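Bulmont Water District
Frequently Asked Questions: Hard Water

What is hard water?
Hard water contains dissolved calcium and magnesium, picked up as groundwater moves through rock. Water from the Drotus wellfield is naturally hard.

Is hard water safe to drink?
Yes. The minerals are not a health concern, and no treatment is required before drinking or cooking.

Why has the taste of my water changed?
The District draws from a second source, the Flundus reservoir, during part of the year. Customers may notice a difference in taste when the change is made, usually in February. The District serves 656 connections, and all of them receive the same blend.

Do I need a water softener?
Softeners are optional. Customers on a low-sodium diet should ask their doctor before drinking softened water. Units must be installed with a backflow device, and a permit application must be filed 14 days before work begins.

How do I remove white buildup from a faucet?
Soak the tip in plain white vinegar for 2 hours, then brush and rinse. Do not use vinegar on natural stone – it can damage the surface.
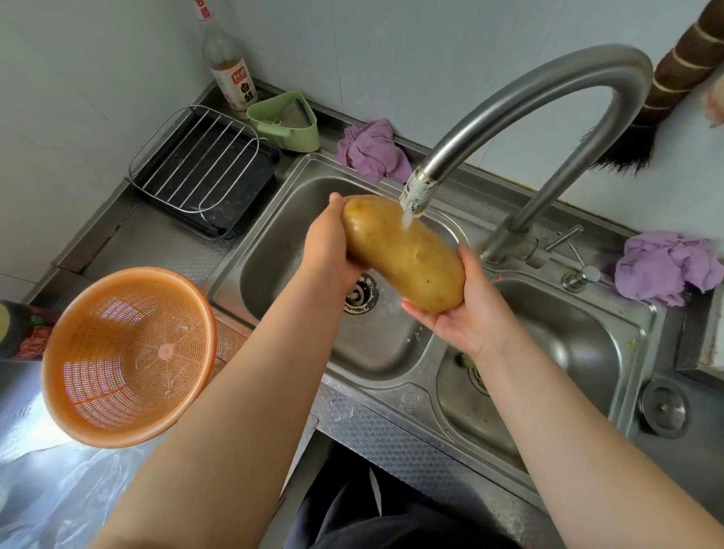

Can I have my water tested?
Yes. Sample bottles are available at the Picard Street office. Results are mailed within 28 days. Questions about a report may be directed to Valter Nordin, Water Quality Supervisor.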